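Floline Support – Case history
Subject: Nightly order export stops at 400 rows
Account: Nwankwo Kitchen Supply
Product: Floline Export, hosted
Priority: 2
Status: Closed

Opened by Oluwaseun Akpan, 07:40
The nightly export to our Trarness warehouse account is incomplete. Last night's file has 400 order lines. The order screen shows 634 for the same period. The job log reports success with no warnings. Rerunning by hand gives the same 400 lines in the same order. First noticed in August, when daily volume went up.

Yuzhen Yao, support, 09:15
Please send the job log at debug level and the export profile. Also confirm whether the missing lines are always the latest ones or scattered through the day.

Oluwaseun Akpan, 09:52
Log and profile attached. Missing lines are always the latest. Everything after line 400 is dropped, even when that splits an order in two.
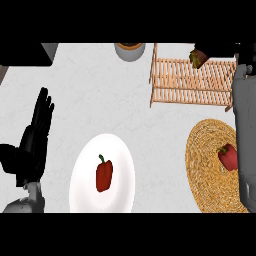 Changing the file format from CSV to tab-delimited made no difference. Neither did clearing the export cache. The Grerkunow connector on our side was updated to version 6 in the same month, so I can't rule that out.

Yuzhen Yao, 11:30
The connector is the cause. Your profile has page size set to 400. Version 6 returns the next-page token in the response header. Your profile still reads it from the body, finds nothing, and treats the first page as the last one. The job then ends normally, which explains the clean log.

To correct:
Open Export Profiles and select the nightly job.
Under Paging, change Token source from Body to Header.
Leave page size as is.
Save, then run the job once with Full resync checked.

Do not raise the page size as a workaround – the connector will time out on larger pages.

Oluwaseun Akpan, 13:05
Changed and rerun. 634 lines, 2 pages in the log. Do earlier nights need to be exported again one by one?

Yuzhen Yao, 13:20
No. Full resync covers all open periods. Closed periods have to be reopened first under Settings, Periods. I have filed a request for the job to log a warning when the token field is missing.

Oluwaseun Akpan, 15:48
Closed periods done as well. Totals match the order screen. OK to close.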